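Search this forum Enter keywords Go

Rubber-backed mats on oiled tabletops: staining

rsoriano
Finished a beech top in December with two coats of Rekitz hardwax oil. Cure time on the tin is 10 days. I put a rubber-backed mat on it at day 10 and now there is a yellow shadow under one corner. Sanded a test patch at 308 grit equivalent, no change. Is this plasticizer migration or trapped solvent?

Kuo-hua Tu
Plasticizer. Solvent would leave the film soft, and you would feel it drag under a fingernail. Rubber and soft PVC both do this to oil finishes. Use felt or cork backing.

D. Belmonte
Disagree. Ten days is fine at 70 degrees, but in an unheated shop in December the oil is still curing. I have had PVC on a Nallby top for 2 years with no mark.

rsoriano
Shop is heated. Film is hard, no drag.

Kuo-hua Tu
Then it is the backing. Nallby tops come lacquered, so that comparison does not apply.

lilibeth_i
Color matters as well. Pale mats hide transfer on the top side, dark ones show dust. I prefer a printed pattern with heavy black lines, easy to square things against.
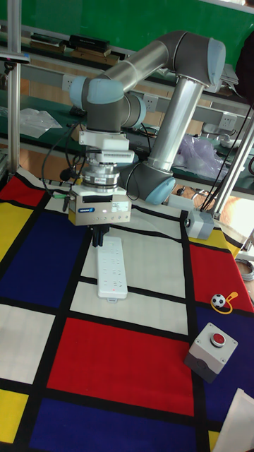 Belmonte replied that pattern was beside the point and that he still wanted to see a cure test: tape a scrap of the backing to an offcut, leave it until Wednesday, check under a raking light.

rsoriano
Will tape two offcuts, one rubber, one cork.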